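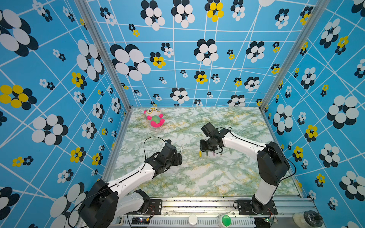

Stonska Open Day Recordings

Summary

This dataset contains recordings from the open day of the Stonska lab in September. Visitors could watch the two-arm table at work and, if they wanted, drive the arms themselves. We kept the recordings of everyone who signed the consent sheet.

Contents

2143 episodes in total. 772 were driven by visitors, the others by our own operators during the demonstrations. Each episode has the joint positions of both arms, the gripper opening, the video of the fixed camera and a short task text.

Tasks

The tasks are small pick and place tasks with things that lie on the table, for example a yellow marker. The operator could choose the left arm, the right arm or both. The task text was typed by hand during the day, so please expect spelling mistakes. We did not correct them.

The table

Two white arms with black grippers are fixed at the front edge. The walls have a blue print with flowers in white, yellow and black, and the table top has a marble-like pattern. A plush panda with round glasses sits at the back. It is not a target in any task, but children often tried to reach it – these episodes have the label "off_task" and there are 70 of them.

Known problems

Visitor episodes are slower and have long pauses, mostly when somebody was asking a question. In the afternoon the clock of the left arm was late against the video. Wai-kit Kuo corrected this in 668 episodes, marked "resync". If you need exact timing, please check these first.

Splits

There is no official test split. In the Fliltosard loader you can filter by "visitor" or "staff".

Privacy

No names or voices are stored. The consent sheets stay on paper at Stonska.

Contact

Dagmar Doležal keeps the data and answers questions about access. For errors in the labels, please send the episode number and one sentence about what is wrong.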